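Looking After a Wooden Workbench or Kitchen Table

Posted November 26, 2023, by Ivone Leite
Filed under: Workshop, Kitchen, Furniture care

A wooden table that gets used every day will mark. Most of the marks can be dealt with in an afternoon, and a few are better left alone. These notes cover the jobs readers write in about most: cleaning, rings, dents, wobbles, and getting a fresh coat of oil on without making a mess of it.

Find out what finish you have

Put a drop of water on the underside or some spot that doesn't show. If it beads up and stays put, the table has a film finish such as varnish or polyurethane. If it soaks in and darkens the wood within a few minutes, the finish is oil, wax, or nothing at all. Write the answer on a piece of masking tape and stick it under the top. You will want it again in two years and you will not remember.

A film finish that is sound needs soap and water and not much else. Oil on top of varnish stays sticky and collects dust, so save the oil for bare or oiled wood.

Everyday cleaning

Use a few drops of dish soap in a bowl of warm water and a cloth wrung out until it no longer drips. Wipe along the grain, then go over it with a second cloth that is just damp, then dry it with a towel. Skip scouring powder and the green side of the sponge.

Dried glue comes off a varnished top with a plastic scraper or an old loyalty card held nearly flat. On oiled wood, lay a warm damp rag over the glue for ten minutes first. White school glue and yellow wood glue will both soften. Epoxy will not, and has to be pared off with a sharp chisel, bevel side down.

Candle wax: chill it with a bag of ice, lift off what you can, and take up the rest with a paper towel and an iron on its lowest setting.

Rings and heat marks

White rings are moisture held in the finish. Try the mild things first. Leave a ring alone for a day or two in a dry room and it may fade without any help. If it is still there, rub it lightly with a little petroleum jelly, leave it overnight, and wipe it off in the morning. A hair dryer on low, kept moving, also works on fresh ones.

Dark rings are a different problem. The water has gone through the finish and reacted with the wood, often with a bit of iron from a can or a pan. That spot has to be sanded back to bare wood and treated with oxalic acid wood bleach. Wear gloves and eye protection, follow the package, and rinse well. I have done it twice and would only bother on a table I cared about.

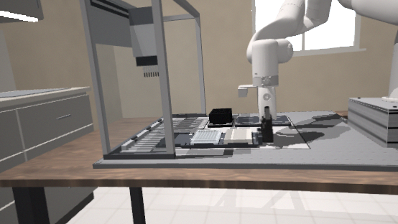 Dents can usually be raised if the fibers are crushed and not cut. On bare or oiled wood, put a few drops of water in the dent and wait five minutes. Fold a damp cotton cloth in two, lay it over the spot, and touch it with the tip of a hot iron for a few seconds at a time. Check between touches. Let it dry until the next day and sand lightly with 220 grit. A gouge with torn fibers won't come up this way and needs filler.

Stopping a wobble

Check the floor before blaming the table. Turn the table a quarter turn and see whether the wobble moves to a different leg. If it does, the floor is uneven and a felt pad will fix it.

If the same leg is always short or loose, turn the table over on a blanket. Tighten the bolts at the corner brackets, going around all of them a little at a time. A screw that just spins has stripped its hole. Dip a couple of toothpicks in wood glue, pack them into the hole, snap them off flush, and let the glue set overnight before driving the screw back in.

Oiling the top

For a kitchen table I use food-grade mineral oil. For a bench, boiled linseed oil is fine and costs less.

1. Clean the top and let it dry overnight.
2. Sand with the grain, 150 grit and then 220. Vacuum, then wipe with a dry cloth.
3. Pour on a small puddle of oil and spread it with a rag. Do the end grain too, which will drink more than you expect.
4. Wait 21 minutes if you are as fussy as my neighbor Alcides Fagundes, or 20 if you are not. Wipe off everything that hasn't soaked in.
5. Leave it a day and repeat. A thirsty top may take 3 coats.

Rags soaked in linseed oil can catch fire by themselves when they are balled up. Spread them flat outdoors, one layer thick, until they are stiff, or put them in a metal can filled with water and close the lid.

Oil the underside at least once. A top sealed on one face only takes up damp unevenly, and that can make it cup.

Reader question

Natanael Prado asked whether he could keep a bench in an unheated garage. Yes, but lift the feet off the concrete with scraps of rubber or plastic, and look it over in July, when the air is humid and drawers start to stick. Rub the runners with a plain candle. If a drawer still binds, mark the shiny spots with pencil and plane them down a shaving at a time, trying the fit as you go.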